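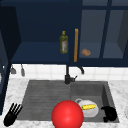

ok so I finally cooked my way through the 11 recipes in my grandmother's notebook and I have thoughts. thread

first thing, she did not believe in amounts. the bean soup says "oil, enough" and then two lines later "more oil." I used what felt like a scandalous amount and it was the best soup I've made all year

the lemon cake took me 3 tries. it says "hot oven" and that's it! first one I did at 400 and the outside was basically a helmet. went way lower after that and we got along fine

she grew up in Darcombe and half the notebook is stuff I can't buy where I live. there's a soft white cheese she calls "the Vilcombe kind" and I called two shops and got very polite confusion both times. used ricotta. sorry grandma

biggest surprise was the cabbage. I have avoided cabbage my entire adult life and this one is just cabbage, butter, caraway and a really long time on low heat (I left it for 49 minutes while I was on the phone) and I ate it standing up out of the pot

the one I won't make again is the liver thing. I gave it a fair shot. the dog is thrilled

also she wrote little notes in the margins about who came to dinner and whether they asked for seconds. one just says "he did not" with a line under it and I would give anything to know who that was

if you've got an old family notebook sitting in a drawer, take pictures of the pages now. the ink on mine is so faded in August light that I had to tilt it under a lamp to read the dumplings page

dumplings recipe tomorrow if I can figure out whether that word is "sour" or "flour"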